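Assunto: Re: [madeiras] óleo Trikley em peças curvas

Em fevereiro, um colega da lista escreveu:
> Passei o Trikley em tudo cá em casa e não quero outra coisa.
> Segundo a Zultley, 100 ml dão para uma cadeira inteira e
> ao fim de uma noite está curado. Recomendo a todos.

Desculpem, mas continuo por convencer. Quem diz que 100 ml chegam é quem vende a lata. Que cadeira? De que madeira? Com quantas demãos? Na ficha não encontrei nada disso, e "curado" numa noite, para um óleo, parece-me conversa de balcão. Seco ao toque, talvez.
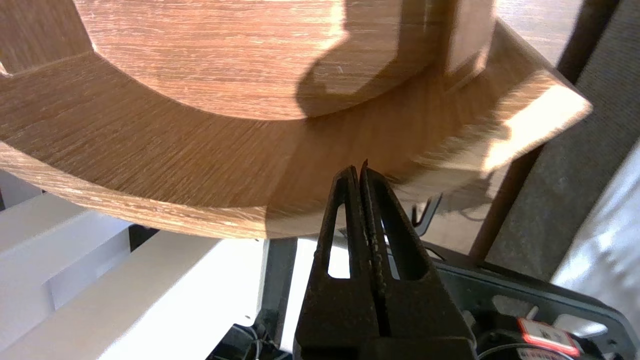

Também me faz confusão a história da lixa. Uns mandam parar na 200, outros juram que sem chegar à 700 não vale a pena abrir a lata. Eu paro na 200. Madeira demasiado polida bebe menos óleo, e nos rebordos curvos acaba-se sempre por comer a aresta.

Alguém experimentou o Trikley lado a lado com o Susden, na mesma tábua e com metade tapada? Fotografias da peça acabada de olear não me servem, nesse dia fica tudo bonito. Queria saber como está passado um inverno, com copos pousados em cima.

Se houver quem tenha feito o teste, agradeço que responda para a lista e não em privado.

Zürcher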